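Weighing Returns at Lallholm

The parcel depot at Lallholm handles nearly 3,000 returns a day. Its operations manager, who came over from Nesard, says most billing disputes start with weight.

"The sender enters 600 grams and we read 636," she said. "Those 36 grams can change the rate band."

Scales are checked at 6 a.m. and again after lunch. Drift above 2 grams takes a unit out of service - "no exceptions, even in December."

Soft courier bags are harder to weigh than boxes, she added, as they tend to hang over the tray.
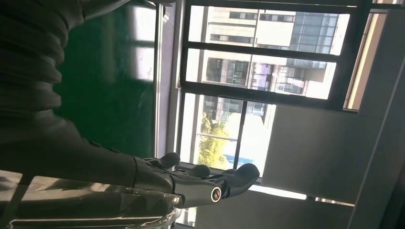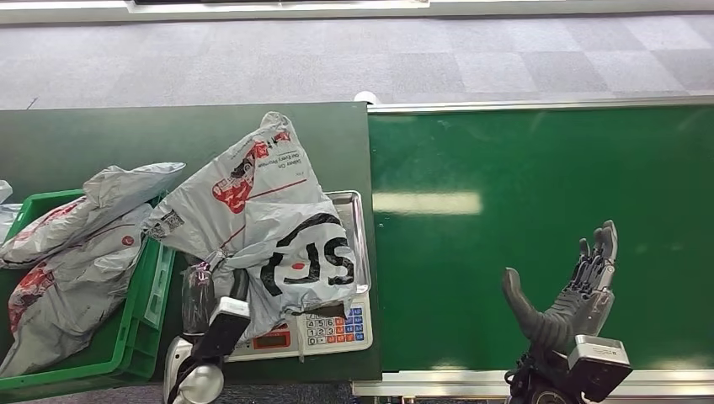
Next: Kvam

The Kvam depot changes to the same schedule in May.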